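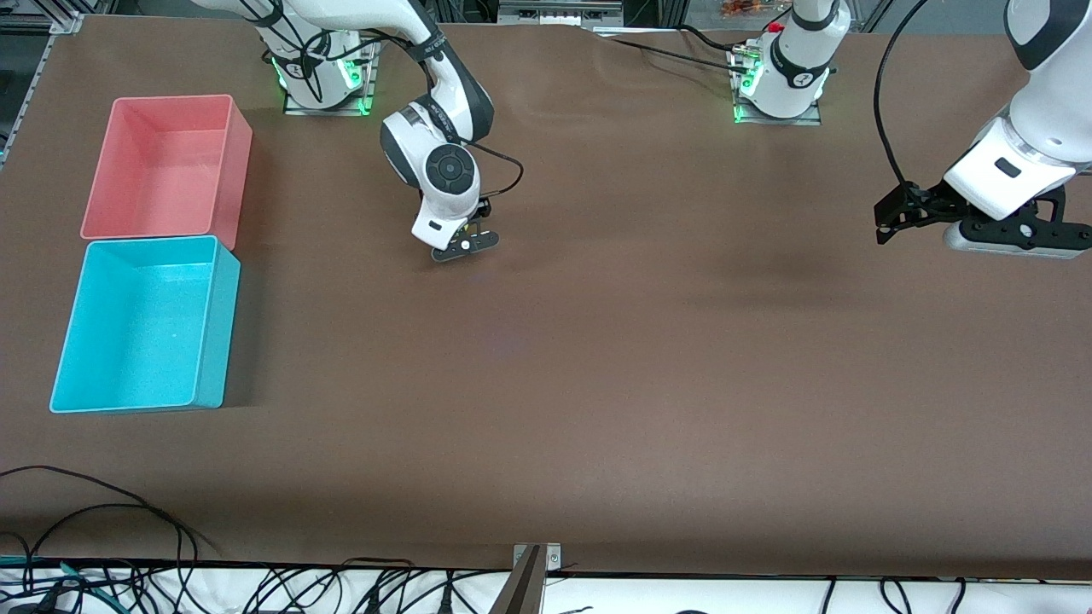
Two-arm test table with both sorting bins empty, ready for a gripper comparison.

How to Compare Two Grippers on a Two-Arm Table

This page covers the method we use at Dament when a new gripper comes in and we need to know whether it is better than the one we already have. It assumes you have two arms on one table, a controller that can log joint positions and gripper width, and a camera fixed where it can see the whole work area. It takes most of a working day the first time. After that you can do it in a morning.

The routine was written for the Jelow controller, but nothing in it depends on that. If your controller can replay a saved path and write a log file, you can follow along.

What you need

Two grippers to compare, with their mounting plates and cables
Two open bins in clearly different colors
A set of test items (see step 3)
A fixed camera
A tape measure and masking tape
A kitchen scale
A notebook or a spreadsheet

Step 1. Clear and cover the table

Take everything off the work surface except the bins. Tools left near the back edge have a way of ending up in the path of an elbow joint. We cover the table in a plain brown material. It hides scratches and gives the camera an even background. Any matte color will do so long as it is different from your bins and your test items.

Put the bins end to end along one side, so that either arm can reach them without crossing in front of the other for long. We use pink and cyan. Two bright colors that are far apart make it easy to check the video later, even at small size. Watch out for bins with a shiny floor. A bright reflection inside the bin can confuse the camera, and you may have to move a lamp.

Once the bins are where you want them, mark their corners with tape on the table. They will get bumped.

Step 2. Mount the grippers and route the cables

Mount one gripper on each arm. Tighten the flange screws in a cross pattern, then check them again after the first ten minutes of motion.

Leave enough cable between the wrist and the gripper for a full turn of the last joint, and no more. A small loop is right. If the cable hangs down past the fingers, it will catch on a bin wall sooner or later. Move each joint slowly by hand through its full range and watch the cable the whole time. Do this for the long run down the upper arm too, where a loose curve is fine but a tight one will pull the connector out.

Keep the remaining wiring along the near edge of the table or behind it. It does not have to be pretty, but it does have to stay out of reach of the arms.

Step 3. Choose the test items

Pick items that look like your real work. Our set has four kinds: a small cardboard box, a soft cloth bag, a plastic bottle and a flat metal plate. Weigh each one and write the weight on it. The heaviest in our set is 352 grams. The bottle is filled with water and taped shut.

Do not use only easy items. Almost any parallel-jaw gripper can lift a cardboard box. The flat plate is where we see most of the differences, as the fingers have to get under an edge or squeeze it from the sides very close to the table.

Step 4. Set the start pose

Each arm needs a start pose that it returns to after every cycle. Place the gripper a short distance above the table with nothing under it. The two arms do not have to match. We often leave one with its fingers angled down and the other held level, with the jaws pointing across the table, because the second pose makes side grasps quicker to reach.

Save both poses under clear names. Run each arm to its pose alone, then run both together at low speed. Keep a hand on the stop button until you have seen it work several times.

Step 5. Calibrate the opening width

Open each gripper fully and measure the gap between the fingertips. Close it fully and check that the reported width is zero. If it is not, run the calibration routine in your controller and measure again.

The Bagheri gripper reports its width from the motor side, so a bent finger will not show up in the log. Look at the fingertips from the side before each session.

Step 6. Run the cycles

One cycle is: leave the start pose, pick the item, place it in the bin, return. Use the same speed and the same grip force setting for both grippers where you can. If the force settings use different scales, find the lowest setting that holds the bottle without slipping, and use that for each.

We run 600 cycles per gripper, split evenly between the four kinds of item. That is enough to show a real difference for our work. Empty the bins whenever the items start to pile up, and put each one back on its tape mark.

After the first half, swap the grippers to the opposite arms. People like to skip this step. One arm is nearly always a bit stiffer or better calibrated than the other, and without the swap you may end up measuring the arm.

Step 7. Log the failures

Write down each failure with the cycle number and one of these codes:

M - missed, the fingers closed on nothing
S - slipped during the lift
D - dropped on the way to the bin
P - placed outside the bin
C - cable or connector fault

Do not lump them together. When we tried the Plalledus hand, it had more failures than the older model overall, but nearly all of them were M on the flat plate. A change to the approach height fixed most of that. A count of total failures would have told us to send it back.

Step 8. Check wear

Take the fingertip pads off and look at them under a lamp. Note any shiny spots, cuts or loose edges. We change pads at about 2,000 cycles whether they look bad or not, and we always start a comparison with new pads on both grippers.

Common problems

The gripper drifts open while holding. Check the supply voltage at the wrist end, with the arm stretched out. A long cable run can drop more than you expect.

Both arms stop at the same time. Look at the shared zone over the bins. Most controllers will halt both if the safety distance is set too wide.

Results change after lunch. Check the lighting. If sunlight reaches the table in the afternoon, close the blinds and repeat the last batch.

The log and the video do not line up. Start every session with one full open and close of each gripper, in view of the camera, and match the files on that.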